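4. Recording a Two-Gripper Session

Read section 3 first. If you skipped section 3, your grippers are not paired, and nothing below will help you until they are.

This section covers the Jandetti protocol, the collection method we use to train the Lui policy on small tableware. One operator, two hand-held grippers, one table, one container of things to pick up. The current set holds 2124 episodes recorded this way, and I have personally thrown out 385 more, so most of the cautions below have a history.

4.1 Before you start

1. Charge both grippers. A full charge covers a session of 20 episodes with room for a few mistakes.
2. Put the container at the far side of the table, opening up. Objects go in standing, handles any way they like.
3. Start Plateck on the laptop and wait for both status lights. One light is not "mostly ready."
4. Clap the two sets of fingers together once, in view of both cameras. Plateck uses the clap to line up the two recordings.

NOTE: Rings and watches come off. Sleeves get pushed up. The hand mask in Plateck was tuned on bare wrists and has strong opinions about cuffs.

4.2 The single-hand pick

5. Close on the object slowly. The pads should meet it at its widest part where possible, which for a spoon means the bowl.
6. Lift, hold still for a moment, and only then move on. The hold is where the policy learns what a good grip looks like.
7. Keep the second gripper nearby, but out of the space between the pads and the table.
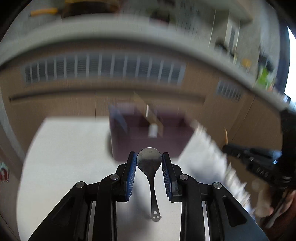

Fig. 4-1. Spoon held upright by the bowl, handle down. Second gripper waiting at right.

CAUTION: Do not squeeze harder to fix a bad grip. Open, back off, try again. A crushed grip looks fine in the width log and teaches the policy to crush things.

4.3 Thin objects

8. Set the grip force to the low preset before touching anything thinner than a pencil.
9. Bring the pads in evenly from both sides. If one pad arrives first, the object rolls, and you will chase it across the table while the recorder keeps an excellent record of the chase.
10. Mark a rolled pick as a recovery, using the R key. Recoveries are kept. Unmarked recoveries are what I delete.
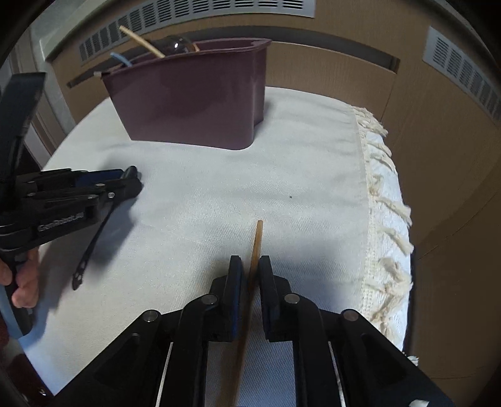 The Lui policy predicts finger width and wrist motion together, and thin objects are where the two come apart. In our tests, a policy trained only on chunky items closed at the right spot and then let go as if it had caught nothing - the width reading was so close to zero that it looked like a miss. Adding 700 thin-object episodes to the mix cured most of this. A stick clamped the way this one is, crossing the gap at a slight slant with its squared tip showing above the pads, is a perfectly good episode. Please stop straightening them first. The slant is useful data, and the pencil-perfect vertical picks from our early sessions produced a policy that refused to grip anything with a lean to it.

11. Save the episode before reaching for the next object.
12. Change the starting position each time. Your arm will want to repeat itself. Don't let it.

CAUTION: If the fingers fail to open on release, let go of the trigger and power the gripper down before you pull at anything. The linkage pinches.

4.4 Ending the session

13. Press Stop in Plateck, then wait for the word "Written." Closing the laptop lid is not a form of saving.
14. Fill in the session sheet, including the table covering. Cloth and bare tops go in separate folders.

Maintained by Adeel Magsi for the Clandico manipulation group. Last changed 7 December 2023.

Comments (3)

mbrandt
Step 4 works better if you clap close to the table. Ours kept missing it up high.

r_okafor
Does R mark the whole episode or just from the keypress? The manual for the old version said whole.

Adeel Magsi
From the keypress. The old manual was wrong, and I wrote that one too. Will add the note about clapping low.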